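Protokoll der Sitzung der Arbeitsgruppe Küche und Technik
Nachbesprechung der Vorführung bei Calleck und Vorbereitung des Tages der offenen Tür
Ort: Grositach, Besprechungsraum im Erdgeschoss
Beginn: 14:00 Uhr
Anwesend: neun Mitglieder, zwei entschuldigt
Protokoll: Schriftführung der Arbeitsgruppe

TOP 1 Protokoll der letzten Sitzung

Das Protokoll der Sitzung vom Mai wird ohne Änderungen genehmigt. Der offene Punkt Kühlraumtür wird auf die nächste Sitzung verschoben.

TOP 2 Bericht über die Vorführung

Sechs Mitglieder haben im Juni die Vorführung bei Calleck besucht. Gezeigt wurde ein Roboterarm mit Zweifingergreifer an einem Arbeitstisch, der Zutaten für Teige vorbereitet. Die Steuerung stammt von Rondonuwu, Calleck übernimmt Aufbau und Wartung. Die Vorführung dauerte 73 Minuten einschließlich Fragen.

Vorgeführt wurde das Bereitstellen und Umfüllen abgemessener Zutaten. Verwendet wurden handelsübliche Gefäße, eine große runde Edelstahlschüssel und ein kleiner Messbecher aus klarem Kunststoff. Die Gefäße müssen vor dem Start frei stehen, der Abstand zwischen Becher und Schüssel darf nicht zu klein sein.

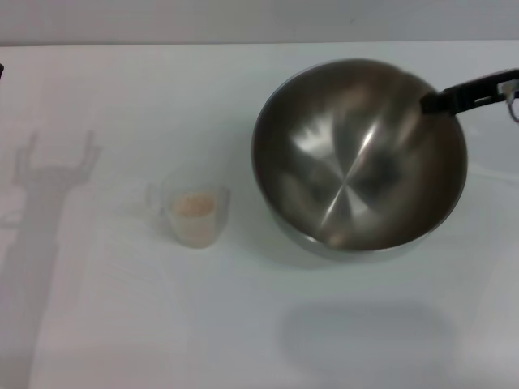
Laut Calleck wurden vor der Vorführung 57 Durchläufe mit demselben Aufbau gefahren. Eine Auswertung dazu liegt der Arbeitsgruppe nicht vor und wird angefordert. Auf Nachfrage wurde mitgeteilt, dass glänzende Metallflächen für die Erkennung schwieriger sind als matte und dass die Beleuchtung am Aufstellort deshalb vorab geprüft wird.

Aus der Aussprache:
- Das Tempo liegt deutlich unter dem einer eingearbeiteten Kraft. Für den Frühdienst wäre das zu langsam, für Vorbereitungen am Nachmittag vertretbar.
- Die Reinigung des Greifers ist nicht geklärt. Calleck verweist auf abnehmbare Finger, hat das Abnehmen aber nicht gezeigt.
- Zwei Mitglieder halten den Platzbedarf für zu groß. Der Tisch müsste von allen Seiten zugänglich bleiben.
- Allergene: Es fehlt eine Aussage, wie beim Wechsel zwischen Rezepten verfahren wird.

TOP 3 Tag der offenen Tür in Weltcombe

Calleck bietet an, den Aufbau beim Tag der offenen Tür im Standort Weltcombe zu zeigen. Benötigt werden ein heller, glatter Tisch, ein eigener Stromkreis und eine Absperrung zum Publikum. Für Transport und Aufbau fallen 1095 Euro an. Im Haushalt der Arbeitsgruppe sind für Veranstaltungen noch 1000 Euro verfügbar, der Restbetrag soll aus dem Posten Öffentlichkeitsarbeit kommen.

Diskutiert wird, ob Besucher selbst Zutaten abfüllen dürfen. Die Mehrheit spricht sich dagegen aus. Das Befüllen der Becher übernimmt das Küchenpersonal, Kinder stehen hinter der Absperrung. Lebensmittel aus der Vorführung werden nicht ausgegeben.

Beschluss: Das Angebot wird angenommen, vorbehaltlich der Zustimmung der Standortleitung. Sieben Stimmen dafür, eine dagegen, eine Enthaltung.

TOP 4 Aufgaben

Auswertung der Durchläufe und Reinigungsanleitung bei Calleck anfordern: Küchenleitung.
Stromkreis und Beleuchtung in Weltcombe prüfen: Haustechnik.
Fragenliste zu Allergenen an Rondonuwu: Hygienebeauftragte.
Text für den Aushang, höchstens eine halbe Seite: Schriftführung.

TOP 5 Verschiedenes

Die Spülmaschine in Grositach ist wieder in Betrieb. Die Bestellung der neuen Schürzen geht diese Woche raus, fehlende Größen bitte noch nachmelden.

Ende der Sitzung: 15:40 Uhr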